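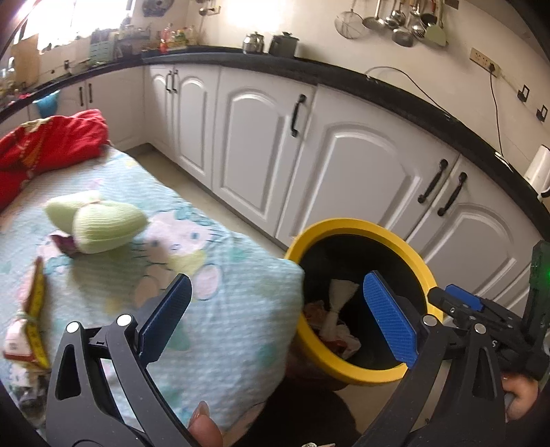
Kittipong Thammasiri heard the first one a little after the lunch bell and took it for a dropped tray. Then a second. Then the whole corridor moving at once, he told me, chairs going over, and a teacher he'd never spoken to pulling him by the backpack strap into a supply closet with six other kids.

That was February. He is 17. He has told it maybe too many times now, to detectives, to a counselor, to his aunt on the phone, and he tells it flat, looking at the floor.

Goden is a small town with one high school and one stoplight anyone respects. The school has 831 students. Two shots were fired inside it that afternoon, both into a ceiling, and the boy who fired them put the gun down on a radiator and sat next to it until officers came in. No one was hit. So the news vans stayed one night and left.

People here keep coming back to that. No one was hit. It gets said at the gas station, at church, in the line at Drolport Hardware. Said kindly, mostly. And then a parent goes quiet, or walks off without their change.

I went up expecting to write about security. Door locks, cameras, the usual fight over who pays. There was plenty of that. The district signed with a company called Brirker for new classroom locks, and the locks came with the wrong plates, and half of them sat in boxes by the gym for weeks. A school board meeting on it ran past midnight. One father shouted. The superintendent read a statement, then read it again when the microphone cut out.

But the parents I sat down with wanted to talk about the two hours. 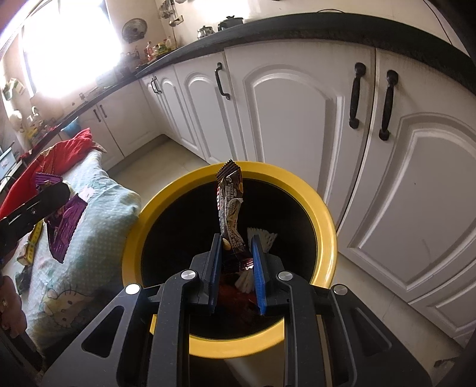 Two hours, near enough to the minute, is how long it took between the first text from a student and the first official word to families. In between there was only rumor. Three gunmen. A dead coach. A fire. Somebody's cousin posted that the kids were being bused to Sangkhawat Park, so hundreds of people drove to Sangkhawat Park, and there was no one there but a man walking a dog.

Jaruwan Sukprasert was one of them. Her daughter is a freshman.

"I left the car running with the door open," she said. "I ran to the ball field. Why the ball field? I dont know. I just thought if they brought them, they'd put them there."

Her daughter was at the middle school the whole time, in the cafeteria, on the list, fine. The list was on paper. One deputy had it. He was reading names out loud to a crowd that couldnt hear him over the helicopter.

The county says it has fixed this. A new alert system, tested twice, with a goal of reaching every family inside ten minutes. On the first test it reached 1000 phones, which sounds good until you learn that a lot of those belonged to people whose kids graduated years ago. Sukprasert's phone stayed silent. She called the office, was told to fill out a form, filled it out. The second test got to her while she was at work – she had to go sit in the stairwell for a while.

The sheriff's office would not give me an interview. A spokesman sent three sentences by email, one of them about training.

And now the building is shut anyway. Everybody's is. It is Wednesday, April 15, 2020, and the school that was open for four weeks after the shooting closed again for the virus, and the kids who had only just started to walk past that radiator without looking are home on laptops. The counselors the state sent are on video now. Thammasiri tried it once and kept the camera off. His little brother was in the room, he said, and what are you supposed to say with your brother in the room.

He misses the place, which surprised him. He wants to go back in before he graduates. Just walk down that hall with other people in it, noisy, regular day.

The case against the boy is in juvenile court and sealed. His family has moved, I was told, though two neighbors told me two different towns. A hearing was set for this month and has been pushed back, no new date. Sukprasert says she would go if they let parents in. She hasn't decided what she would want to hear.

The rest of the locks went on last week, with the building empty.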